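Kallside student manipulation project: bowl-on-plate task, arm stops short of release
May, 16:40. Logged by Afaf Hamdan

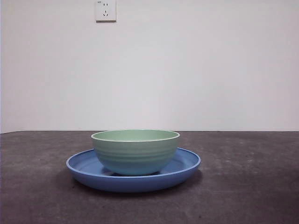

Issue 34

Task: pick up the green bowl, set it on the blue plate, release, return home. Side camera is used for the success check.

Symptom: the planner reports a collision with the plate and halts 15 mm above it. Seen in 9 runs with the current build. The older build from the Somine branch does not do it.

Tried so far:
Recalibrated the side camera. No change.
Swapped the gripper pads. No change.
Placed the bowl by hand and ran the check alone. It returned "not placed". Bowl and plate are found as one object, labelled plate, and the height is taken from the bowl rim.

The rim comes very close to the back edge of the table in the side view. Þórarinn thinks the segmenter loses the top of the bowl there. I think the merge is a separate fault. The wall socket is also picked up as a candidate object and should be masked out.

Reply, Þórarinn Bjarnason, 17:25
Agree on two faults. The merge threshold was changed when we imported the Lavoie set (2,068 labelled stills) and was never put back. Restored it on my branch. Bowl and plate now come out separately on the saved stills. Not yet run on the arm.

Still open:
Mask for the socket (Afaf).
Raise the side camera and recalibrate (Þórarinn).
Repeat the 9 runs before the Cernevow entry is frozen.

Status: open, priority normal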